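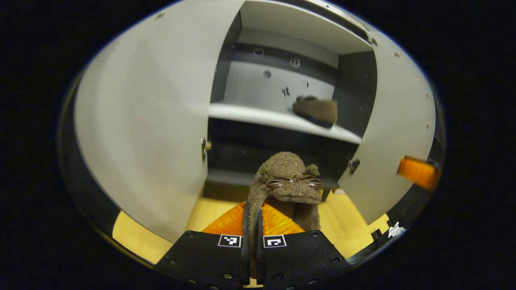

Zasis Grip Tracker

Software for recovering gripper pose and opening width from wide-angle wrist video

Overview

Zasis Grip Tracker reads video from a camera mounted on a hand-held gripper and works out two things for each frame: how far apart the fingers are, and where the gripper is in the room. The results are written as a time-stamped trajectory that can be used to train or test a robot arm controller.

The software is made for household tasks such as putting away shoes, loading shelves and sorting cupboards. In the view at the top of this page, one brown slipper is held upright between the fingers and a second rests on the shelf of an open cabinet. Both finger markers face the camera, so the opening width can be measured directly while the object is held.

Finger width

Each finger carries a square black-and-white marker with its own pattern. Grip Tracker finds both markers, corrects for lens distortion and reports the distance between the fingertips in millimetres. A calibration run is needed once per gripper – open fully, close fully, repeat three times – and the result is saved as a profile.

If one marker is hidden, the width is estimated from the other, on the basis that the two fingers move together. If both are hidden, the last good value is held for up to nine frames and the gap is flagged in the log. Longer gaps are left blank. They can be filled in afterwards from the review window, or the section can be dropped.

Soft objects need some care. Cloth, felt and foam compress under the fingers, so the reported width is the width of the squeezed object. A separate contact threshold can be set for soft items in the profile editor.

Camera pose

Pose is recovered from the background by matching fixed features across frames. Cabinet edges, hinges, screw holes and floorboard lines all work well. Large plain surfaces give little to match, and an open door close to the lens can fill much of the view. Recording a slow mapping pass of the area before the first task improves the result in tight spaces.

The fingers and anything held between them are masked out before matching. The mask is drawn once for each gripper model and grows with the measured opening. The default mask covers the fingers and the finger mounts. Users with custom finger plates should redraw it.

Doors and drawers that move during a recording are treated as moving objects and left out of the map. If a door is opened before recording starts and stays put, it can be used like any other surface.

Lens support

Circular and oval fisheye views are supported without cropping. Black corners are detected at start-up and ignored. Distortion is modelled out to the rim, and a weighting setting lets you trust the outer part of the view less if your calibration is poor there.

Export and playback

Trajectories are exported as CSV or in the Urau planner format. The Urau export includes gripper width, pose, a confidence value for each frame and the object tag entered by the operator.

Playback checks the trajectory against the reach and joint limits of the chosen arm. Frames that the arm cannot follow are shown in red, and the planner can be asked for the nearest pose within reach. Shelf edges and side walls can be added as simple boxes for collision checking. These are entered by hand, as the software does not build a full model of the cupboard.

Specification

Marker types: square, two per gripper, one per finger
Maximum profiles per workspace: 18
Maximum recordings per batch: 100
Maximum mapped features per keyframe: 564
Marker gap hold: 9 frames (adjustable downwards)
Input: MP4, fixed frame rate
Output: CSV, Urau planner format

Editions

Baxter is the desktop edition, with the review window, profile editor and mask tool. Vindonier is the command-line edition for processing on a server. Both read the same profiles and give the same output. Vindonier has no mask tool, so masks have to be drawn in Baxter first and copied across.

Known limits

Strong light on a marker can wash out the pattern – lower the exposure if this keeps happening. Dark compartments produce few features, and confidence values drop when they fill the view. Mirrors and glass doors are not supported in the current version.

Marker sheets are supplied as a PDF with each licence. Print at full size on matt paper and check the side length with a ruler before fitting.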